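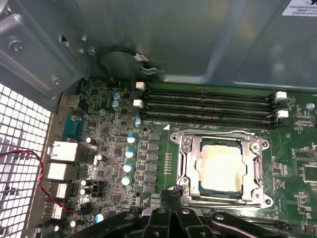 Inside a desktop tower, with the green motherboard and the processor socket.

Week 2: What Is the Thing Worth Now?

Last week we bought things. This week they lose value, as everything does the moment you sign for it. Depreciation is the accountant's way of spreading that bad news over several years so it doesn't all land in January.

Start with cost. Our practice company, Pekatard, buys an office computer from Nustola for $1,000. Freight is $29. What goes on the books is $1,029, because getting the thing to your door is part of the cost of having it. Every term a third of the class writes $1,000 and then argues with me. Please argue before the exam.

The pizza ordered for the people who set it up isn't part of the cost. I'm sorry. It goes to expense. 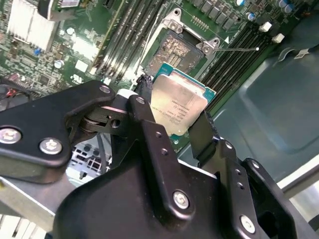
Straight line

Take the cost, subtract what you expect to get for it at the end (salvage), and divide by the useful life. Pekatard expects no salvage and a life of two years, so each year takes half of $1,029. Useful life is an estimate, and an estimate is a guess with a signature under it. Write down how you arrived at yours. "It felt right" has been tried.

Book value is cost less everything you've charged so far. It isn't market value. A desk can sit on the books at zero and still hold up a person's lunch for ten more years.
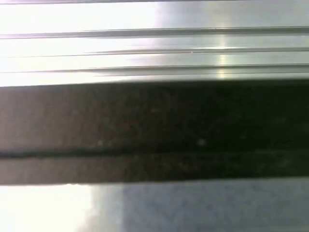

Repair or improvement?

Bring the Fitzsimmons worksheet for this part. A repair keeps the asset doing what it already did, so you expense it now. An improvement makes it last longer or do more, so you add it to cost and depreciate it over the life that remains. Managers tend to discover which one they believe in shortly before the bonus is set.
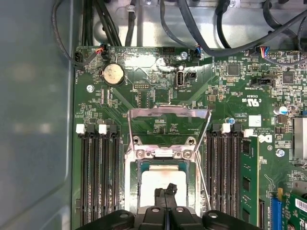

Component accounting is where students start looking at the clock. The idea is that one asset may be several, each wearing out at its own speed. A building has a roof, an elevator and a boiler, and splitting those out makes sense. A desktop computer has a motherboard, black cables and little connectors with red, orange and blue wires, and you could give every one of them its own line in the register. Don't. The test is whether the part's cost is significant next to the whole.

For Saturday's section: problems 1 and 2 on the Pavex sheet. Show the freight.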